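Stisby (file format registry)

Stisby is an open registry of file formats used by archives and libraries to identify the digital objects they hold. It gives each format a permanent identifier, a short technical record and, where one is known, a byte signature that software can match against a file. The registry is maintained by the Bronard Foundation and is free to use.

History

Stisby began as a spreadsheet kept by Karine Cormier, then a digital archivist at the Bronard regional archive. The archive had taken in a large deposit of word processing and desktop publishing files from local newspapers, and 648 of them could not be identified with the tools then in use. Cormier recorded the first bytes of each file along with whatever was known of the program that had written it. Other archives asked for copies, and the spreadsheet was moved to a small database the following July.

The first public version held 915 format records. Version 2, released on 11/24/19, raised the number to 2,011 and replaced the original numbering, which had run out of space for subversions. Old identifiers still resolve to the new ones.

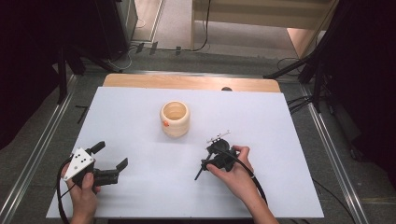 Records

A Stisby record has a required part and an optional part. The required part consists of the identifier, the name of the format, at least one file extension and a source for the information. The optional part covers byte signatures, the software known to read or write the format, related formats and notes on risk.

Formats with several versions are given one parent record and a child record for each version. Where versions cannot be told apart by their bytes, only the parent record carries a signature. This is common among early database formats.

Records are never deleted. A record found to be wrong is marked as withdrawn and points to its replacement.

Software

The registry is most often used through Shetty, a command line tool that scans a folder and writes a report in CSV or JSON. Shetty reads the start and end of each file and falls back on the extension when no signature matches. Results based on the extension alone are flagged in the report.

Ultska, a later program, has a graphical interface and can compare two reports from different dates. It uses the same signature file as Shetty but releases its updates separately, so the two may give different results for the same collection. 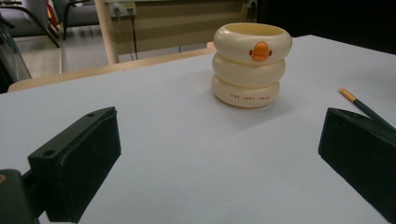
Cup with three rounded tiers and a small orange duck face.

Contributions

Anyone may propose a record. A proposal needs at least two sample files, or a published specification if samples cannot be shared. Proposals are checked by an editor and then tested against a reference collection to find signatures that overlap. Some 40 proposals are accepted in a typical release.

See also

File signature
Format migration
Checksum
Preservation metadata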